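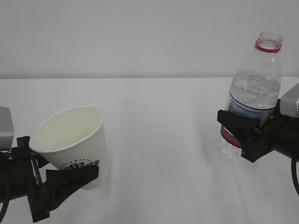 Ticket 2: Pour policy stalls after both grasps

Project: Palluvach (two-arm pouring, bottle to paper cup)
Site: Vivthorpe lab, white table
Opened: 17 May 2021
Status: fix in test, leave open

Problem

The policy picks up the cup with the left arm and the bottle with the right arm, then stops moving the right arm. No fault from either controller. Joint commands keep coming but the changes are close to zero. It can sit like that until the episode times out.

Training data is 900 teleoperated demos. The January checkpoint did not stall like this, but it was trained before the wrist views were added.

What we checked

1. Controller limits. Logged torque and velocity on the right arm during a stall. Both well inside limits. Restarted the control node anyway, no change.

2. Camera timing. Compared timestamps between the fixed camera and the wrist cameras. Largest gap was 40 ms, on one run. Shifted the wrist stream by hand to line it up and the stall was still there.

3. Order of grasps. Ran the right arm alone, with the cup left standing on the table. The bottle grasp works and the arm still does not start the move toward the cup.

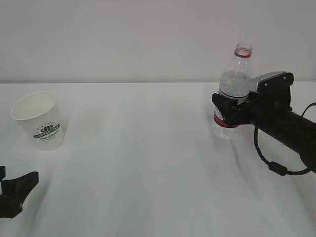 So the left arm is not needed to get the stall. From this point all tests used the single-arm start, as it is quicker to reset. Bottle uncapped in every run, same as in the demos.

4. Masking inputs. Blanked one camera at a time during inference. With the fixed camera blanked, the stall gets worse and sometimes the grasp is missed too. With the right wrist view blanked, the arm starts moving toward the cup, but the aim is poor.

5. Wrist view on clear plastic. Went through the wrist frames near the grasp. At that range a clear container takes up most of the view and has soft edges and a lot of small highlights.
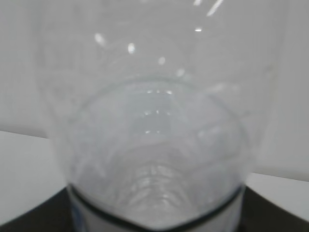

The image features hardly change between "just closed" and "ready to lift", so the policy has little to tell the two states apart. The demos also have operator pauses right after the grasp, and we think the policy learned the pause.

Change made

Trimmed idle steps after gripper close from all demos. Added random dropout on the wrist views in training. Kept the network and the learning rate as they were.

Result

60 rollouts on each checkpoint, same start positions. Stalls are down from 40 to up to nine, depending on how long a pause is counted as a stall – that threshold still has to be agreed on with the Kunton side.

Still to do

Rerun with the two-arm start.
Try an opaque bottle as a control.
Retrain once the set reaches 1000 demos.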